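Chapter 7
Paying for Light

Sooner or later every student of household economics is asked to explain an electric bill to a relative. The relative doesn't want an explanation. The relative wants to be told that the power company is cheating, and that a strongly worded letter will fix it. This chapter will make you less popular at those dinners.

We begin with lighting, the oldest item on the bill and the one people have the firmest opinions about. Ask a family where its money goes and someone will point at a lamp left on in the hall. Meanwhile the water heater, which has no switch anybody can find and therefore no moral standing, goes on eating the budget in the basement.

Economists call this a salience problem. A cost is salient when it is easy to notice, and being easy to notice has very little to do with being large. Light announces itself. You can see it from the driveway, along with the name of the child who left it on.

Consider the Vasiliauskas household, which will be with us for the next two chapters whether it likes it or not. Priit Vasiliauskas rents a two-bedroom apartment in the town of Suvarna and buys his electricity from a supplier called Itgate. In January his bill covered 636 kilowatt-hours. Shocked, he launched a campaign. Bulbs were removed from the closet. Dinner was eaten in a gloom that his guests were too polite to mention. The next bill covered 543 kilowatt-hours, and Priit declared victory.

It was a handsome drop. It was also a month with fewer days in it and milder weather, and the apartment has electric heat. How much of the saving belonged to the closet bulb? You'll work it out in Section 7.2, and you may want to be gentle when you tell him.

The trouble with Priit's method is that he changed several things at once and the weather changed another. To separate them we need the idea of marginal cost: what it costs to run one more lamp for one more hour, with everything else left alone. For a lamp the sum is short. Take the bulb's power in watts, divide by a thousand, multiply by the hours of use, and multiply again by the price of a kilowatt-hour. An 8-watt LED bulb left on all evening comes to so little that the time spent arguing over it is nearly always the more expensive item.

None of this means lighting never mattered. For most of history a bright room was a display of wealth, and a candle was something you thought about before lighting. Much of our advice about switches was sensible when it was first given. It has been handed down since then like a good coat, without anyone checking whether it still fits.

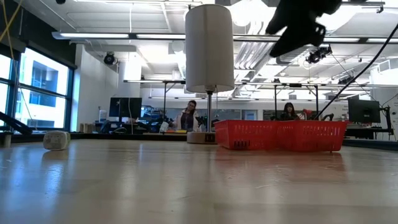
KEY TERM: FIXED AND VARIABLE COSTS

A table lamp costs money twice. The first payment is made at the store and covers the base, the pole and the shade. It is a fixed cost, the same whether you read by the lamp every night or never plug it in. The second is made in small amounts for as long as the lamp is used, and it is a variable cost, rising with every hour.

Buyers tend to study one and forget the other. When the furniture chain Zelline put a cheap lamp next to a pricier one with a better bulb, most shoppers compared the price tags and went home. Its rival Tekance printed the yearly running cost on the tag as well. Shoppers read it with interest and then bought the one that matched the couch.

We'll return to the couch in Chapter 8, under Preferences. For now, find a recent electric bill, preferably your own, and locate two numbers on it: the charge you would owe if you had used nothing at all, and the price of each kilowatt-hour after that. Bring both to Section 7.1. If the bill has a page headed "Understanding Your Bill," you may skip it, as most of its authors seem to have done.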